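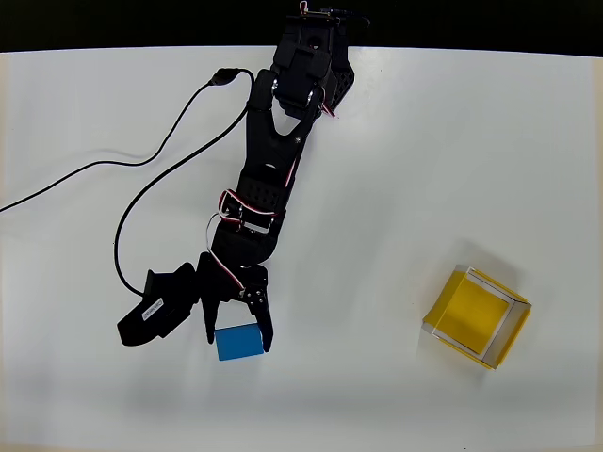
Keeping a White Work Table White

4 min read

A white table shows everything. Pencil, coffee, the gray rub that comes off a cord, the blue that comes off cheap painted blocks when a kid presses hard and drags. I have had one as my main work table for years and I would buy another, but it needs a little more care than a brown one.

Daily wipe

Warm water and one drop of dish soap on a soft cloth. Wring it out well. Wipe in one direction, then go over it again with a dry cloth. Skip the paper towels if your top has a shine to it - they leave fine scratches that catch dirt later on.

Glass spray is fine once in a while. I don't use it every day.

Gray and black marks

Most dark streaks on a white top are rubber or plastic that has rubbed off something. Try a plain white pencil eraser first. It sounds too simple, but it takes off more than half of what I find. If that fails, make a paste of baking soda and water, put it on with a fingertip, leave it a minute, and rub lightly with a damp cloth. Rinse twice or it dries chalky.

Melamine sponges work too. They are a very fine sandpaper, so keep them for the bad spots and don't lean on them. A glossy top will go dull in a patch and you can't bring it back.

Colored marks

For marker, crayon and paint rub, use rubbing alcohol on a cotton ball. Test it on the underside of the table first. Dab, turn the cotton to a clean side, dab again. Rubbing just spreads the color out. My neighbor Atieno Muriithi uses plain white toothpaste on crayon and gets the same result for less money.

Cords

A cord that lies loose across a table gets pulled, and it drags whatever is plugged into the end of it. Decide which side of the table the power comes from and bring every cord in from that side. Leave a soft curve near the plug end so it isn't under strain.

To hold a cord in place:
- Small stick-on clips along the back or side edge. Clean the spot with alcohol and let it dry before you stick them down.
- Hook-and-loop strips for the extra length. Coil it loosely, about as wide as your hand.
- A binder clip on the table edge with the cord run through the wire loops. Good for a cord you move often.

Don't tape a cord to the tabletop. Tape glue on white yellows over a summer. If you already did it, cooking oil left on for ten minutes will lift the glue, then wash with soap.

Wipe the cords too, unplugged, with the same damp cloth. Black ones hold more dust than you'd think and it ends up on the table.

Small blocks and other little pieces

Plastic blocks can go in a mesh bag and be washed in the sink with dish soap. Painted or bare wood gets a damp cloth only, then a towel to dry on. Don't soak wood.

For storage I like a shallow tray better than a deep tub. With a tub, everyone tips the whole thing out to find one piece. Line the tray with felt or a cut piece of shelf liner. It is quieter, and it keeps grit from getting ground into the table when the tray is pushed around.

Screws and other small metal bits should never sit straight on the white. One damp night and you have a rust ring. Use a jar lid. For rust rings you already have, try lemon juice and salt for five minutes, then rinse well. On stone, leave the lemon out of it and use the baking soda paste.

Once a month

Take everything off, wipe the edges and the underside lip, and check the feet for wobble. Fold a bit of cardboard under the short leg until you get around to fixing it.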